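February, late evening

Today I worked again on the wrist view question, and I want to write it down while I still have it in order. Cyrill Kaufmann asked me in the morning if the policy can find the tray using only the wrist camera, without the overhead one. I said I believed yes, but I had no proof, so I spent the day in the simulator.

The method is simple. I take 1,000 start positions of the arm and I let the policy run from each of them. Then I sort the runs by how much of the goal object the wrist camera sees in the first moment. Wakana Ogura proposed this sorting, and I think it is much better than my old way, where I mixed everything and looked only at the average.
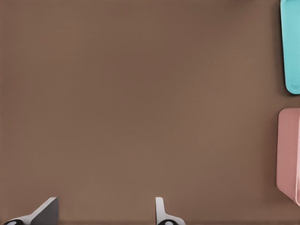

Wrist view with the gripper open over the brown table. Turquoise and pink at the right side.

These are the hard starts. The policy must decide to go right, and most of the view gives it no help. In the Puduline version it often moved straight down and closed on nothing. I trained again with 4 frames of history in place of 2, and now it fails less in this group. I should be careful, because I changed the learning rate also, and this was not wise. Tomorrow I must run it again with only one change.

After lunch I looked at the other end of the sorting, where the tray is nearly everything that the camera sees. I expected these to be the easy ones.
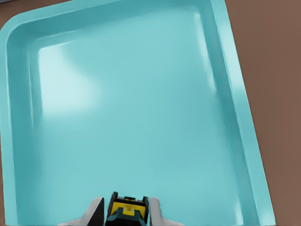 My guess is that the shine on the floor of the tray disturbs the depth estimate. The policy stops too high, waits, and then goes down very slowly. When I made the material matte in a small test of 8 runs, the waiting was gone. Eight runs is too little for the report, so I wrote it only in my notes and told Wakana. She wants to see the same test with the Hirose lighting before she believes it, and I agree with her.

Cyrill asked for a table of results. I sent him the one for the hard starts and wrote clearly that it is not final. The long job is running now on the second machine. I forgot to write down the random seed again, so I must look for it in the log before I start the next one.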